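Can a Machine Do Your Chores Yet?

Think about clearing a table. You see a bottle, you pick it up, and you put it on a shelf. The job takes a few seconds, and you can talk to a friend while you do it. For a machine, the same job is a long chain of small problems, and each one has to be solved before the next can start.

Engineers now work on this with tools such as the hand-held gripper. A gripper is a mechanical hand, often with only two fingers. A person can hold it and use it to move things, and the tool can carry a camera that records what the job looks like from the hand's point of view. Many of these recordings together can be used to teach a robot arm. 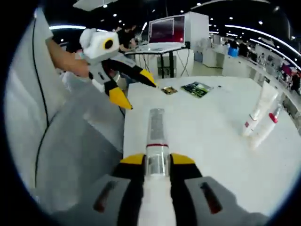 Words: Hanna Yurchenko
Checked by: Nazar Moroz
Reading level: ages 9 to 12
Section: Machines and Work

What counts as a chore?

A chore is a job that has to be done again and again. Washing plates is a chore. So is putting cans on a store shelf, folding towels, or sorting returned goods in a back room. Adults who study robots split these jobs into two groups.

The first group is made of jobs where everything stays the same. A factory machine that puts caps on bottles is in this group. The bottles are all one size. They arrive at the same spot, standing up, at the same speed. The machine does not need to know what a bottle is. It only needs to push down at the right time. Machines have been good at this kind of work for a long time.

The second group is made of jobs where things change. Your kitchen table is in this group. On one morning it holds a bowl and a spoon. On the next it holds a newspaper, two cups, and a banana peel. Most chores at home belong here, and so do many chores in a store.

The machines in the first group are finished products. The machines in the second group are mostly still being tested.

The four parts of picking something up

Take a plain white bottle with a red cap. To move it, a machine must get through four steps.

Step one is finding it. The camera gives the computer a grid of colored dots. The computer must work out which dots belong to the bottle and which belong to the table. White bottles on a white table are harder than red bottles on a white table, for the same reason that a polar bear is hard to spot in snow.

Step two is planning the reach. The arm has several joints, and each joint must turn by the correct amount. The arm must also stay clear of the other things on the table. Knocking over one bottle to get to another does not count as tidying.

Step three is the grip. If the fingers squeeze too little, the bottle slips. If they squeeze too hard, a soft bottle bends. People feel this through their skin. Some grippers have sensors in the fingers that measure pushing force, but many have none, and the computer has to judge by the camera alone.

Step four is letting go. This sounds easy. It is not always easy. A bottle must be upright and touching the surface before the fingers open. If it is still slightly above the table, it drops and may tip over.

A person learns these steps as a baby and a toddler, and practices them for years. A robot has to get its practice in some other way.

How a robot gets its practice

There are three common ways.

One way is to write the rules by hand. A programmer types instructions such as "move left, lower the arm, close the fingers." This works well in the first group of jobs. In the second group, there are too many different cases to write down.

Another way is practice inside a computer. The programmer builds a pretend robot in a pretend room, and the pretend robot tries the job thousands of times. It can work all night, and it breaks no plates. The weak point is that the pretend room is simpler than a real one. Cloth, crumbs, and crinkled paper are very hard to copy in a computer.

The last way is to learn from people. A person does the job while cameras and sensors record it. The computer then looks for the link between what the camera saw and what the hand did next. The people who record these examples do the same small task many times, with the objects in new places each time, so the computer does not just memorize one table. 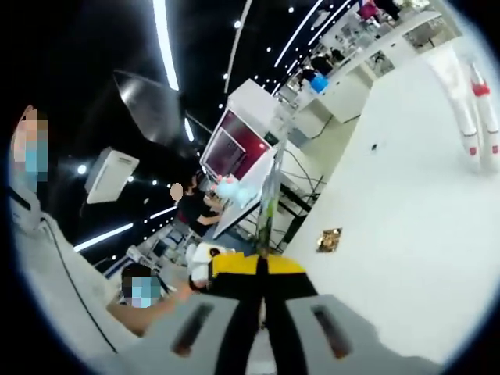
Why can't a robot just watch one person do a chore once and then copy it?

The objects will never be in exactly the same place again, so a perfect copy of the first movement would miss. A robot needs many examples of the same chore to learn which parts of the movement must stay the same and which parts have to change.

A test you can follow with numbers

Pravero is a small company that tests robot arms for stores. In March, its staff gave one arm a single chore: pick up a small bottle from a table and stand it in a tray. Before the test, the arm's computer had been trained on 4,000 recorded examples of people doing that chore.

The arm made 184 tries. Rostyslav Savchuk ran the test and wrote down the result of each one. He sorted the failures by the step that went wrong. Finding the bottle was almost never the problem. Most of the failures happened at the grip or at the moment of letting go.

Then he changed one thing. He laid the bottle on its side. The arm had seen very few examples of this, and it did much worse. It often closed its fingers on the cap end and then could not turn the bottle upright. A six-year-old can do this part without being taught.

The staff also compared speed. The arm needed 85 seconds to fill a tray with 3 bottles. You could do it in the time it takes to say the names of the bottles out loud.

These results describe one arm on one table. Another arm with other training could do better or worse. But the pattern is common in this kind of testing – a robot does fairly well on the cases it has practiced and poorly on the cases it has not.

Which objects are hard?

Not all objects cause the same trouble. Engineers often put a mix of things on the table for this reason.

Hard, round objects such as bottles and cans are medium difficulty. They keep their shape, but they can roll.

Flat objects such as cards and thin booklets are difficult. There is no side to hold. You solve this by sliding the card to the edge of the table or by lifting a corner with a fingernail. A gripper has no fingernails, although pointed fingertips can help a little.

Shiny objects are difficult to see. Crinkled foil reflects light in many directions, and it looks different every time the camera moves. The computer may decide that one packet is several objects, or that a bright reflection is an object when it is only light.

Soft objects are difficult to predict. A towel has no fixed shape. Each time you pick it up, it hangs in a new way. Folding laundry is one of the chores people most want a robot to do, and it is also one of the hardest.

See-through objects, such as a drinking glass, are also hard. Some cameras that measure distance look straight through the glass and report the wall behind it.
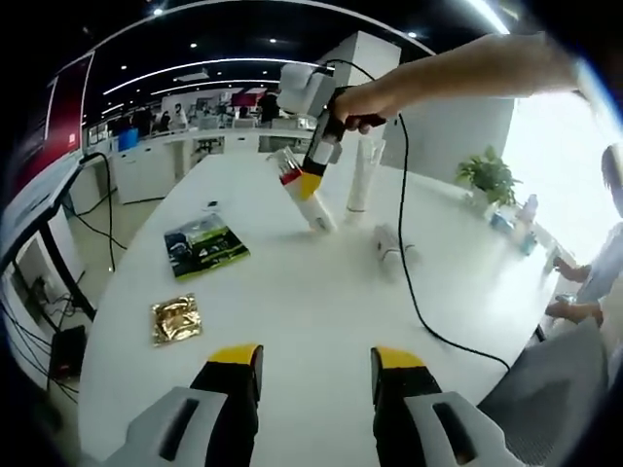

Leonie Schmieder wrote to us after reading an early version of this page and said we were being too gloomy. Her point was that a robot does not need to be as fast as a person to be useful. A machine that takes all night to put away the dishes has still put away the dishes, she wrote, and the family was asleep anyway. She also asked us to mention people who cannot bend down or grip things well. For them, a slow helper could be a large help.

We agree with the point about speed. A slow machine can be useful if it is also reliable. Reliable means that it does the job correctly nearly every time, with no one watching. A robot that drops one plate in every twenty would break a lot of plates in a year. You can work this out yourself. If your family uses ten plates a day, how many days go by before the second plate breaks? (The answer is at the bottom of the page.)

So, can they do it yet?

Single chores with few surprises: yes, in many places. Floor-cleaning robots have been sold for years. Warehouse machines carry shelves and boxes from one spot to another.

Single chores with some surprises: partly. Robot arms can pick many kinds of goods out of a bin, but a person usually stays nearby to deal with the ones that get stuck.

A whole list of chores in an ordinary home, done by one machine with no help: not yet. There are videos that show robots doing such work. When you watch one, check three things. Look for a note saying the video has been sped up. Look for a note saying a person was steering the robot from somewhere else. And ask how many tries were made before the one you are watching.

Try it yourself

You need two wooden spoons, an empty plastic bottle, a playing card, and a sock.

Hold one spoon in each hand. These are your gripper fingers. You may not touch anything with your skin.

Pick up the bottle and stand it somewhere else. Now lay it on its side and stand it up again. Next, pick up the playing card from a flat table. Last, fold the sock in half.

For a harder version, close one eye. With only one eye open it is more difficult to judge how far away things are, and a robot with a single camera has a similar problem.

Write down which object took the most tries.

Words to know

Gripper: the part of a robot that holds things.
Joint: a place where an arm can bend or turn.
Sensor: a part that measures something, such as light or force.
Training: giving a computer many examples so that it can find a pattern.

Answer to the plate question: with one dropped plate in every twenty and ten plates a day, the second plate breaks by the end of day four.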